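Zuletzt aktualisiert: 10. Februar 2022
von Aníbal Condori

Greifer-Tagebuch, zweite Runde

Heute also endlich die grünen Fingerpads! Ich hatte ja tagelang auf den glatten Backen von Plument bestanden (die sehen halt schicker aus, ich geb's zu), aber bei 90 Millimetern Öffnung und Pappe rutscht mir damit alles weg. Mit den grünen halten die Finger auch bei 10 Newton noch, das hätte ich nie gedacht.

Links und rechts laufen jetzt beide Arme mit demselben Controller von Jundon, die Verzögerung ist von 300 auf kaum noch spürbar runter – ein Traum. Nur das schwarze Kabel am linken Arm macht mich nervös, das muss ich besser verlegen. Und der Sensor rechts am Handgelenk gehört neu kalibriert, der spinnt seit der Mittagspause.

Voll war's auch, dauernd stand jemand hinter dem Tisch und hat gequatscht. Egal, die Papprolle überm weißen Korb, die hab ich mir gemerkt:

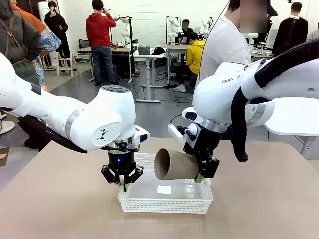

Für morgen

Kabel, Kalibrierung, dann die Lonetora-Finger zum Vergleich.

Mit der Nutzung dieser Seite stimmst du der Verwendung von Cookies zu.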